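Ticket 734 - Sorkell wide format, banding + head strike on banner jobs
Opened by: Philomena Flanagan, Pivbridge Print & Sign
Priority: high
Status: open, waiting on part

23 October 2025

Banding again on the Sorkell. Light stripes across the full width, worst in solid reds and dark blues. Started on the Fondeo banners, 13 of them, vinyl, hemmed and grommeted. First 2 fine. Third one striped from the left side all the way over. Stopped the job there.

Did so far:
- nozzle check, magenta missing a chunk near the bottom of the pattern
- light clean, no change
- heavy clean, got most of it back, lost it again within one banner
- swapped vinyl roll in case it was the stock. Same thing
- feed adjust up one notch, stripes turned dark so put it back

Also heard a tick on the right side on the way back. Think head is touching the media. There's a scuff on banner three close to the grommet line, and vinyl is lifting a bit at the edge. Raised head to the high setting, tick gone, but now small text is fuzzy so can't leave it there for the postcards.

Update, before lunch
James looked at the capping station. Caked ink on the rubber on the magenta side, wiper bent. Cleaned cap with the flush and a foam swab, left it to sit. Wiper we can't fix, need a new one. Do you have them in stock? The one in the drawer is for the old machine, doesnt fit.

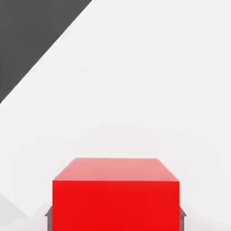 After the soak, magenta pattern came back full. Ran a short test on scrap, solid red, clean for the first half and then two thin lines. Better than this morning but I'm not putting customer vinyl through it.

Heater was set lower than I remember from September. No idea who changed it. Put it back up one step and the edge lift is less. Maybe that was the head strike all along and the banding is seperate. Please tell me if I should log that as its own ticket.

Other jobs on hold behind this one:
- Fondeo banners, rest of the run
- 2,000 postcards - moved to the small press, ok for now
- yard signs, can wait

Update, afternoon
Called the support line, was told to run the ink charge. Have not done it. Uses a lot of ink and last time it didn't help. If you want it done then put it in writing here and I'll do it.

Need from you:
- wiper, and a cap too if you think it's worth changing both
- a yes or no on the ink charge
- right head height for this vinyl, the chart in the lid is worn off
- when can somebody come out, mornings best, back door, ring twice

Leaving it on and parked overnight so the cap seals. Will run another nozzle check first thing and add the result to this ticket.

Philomena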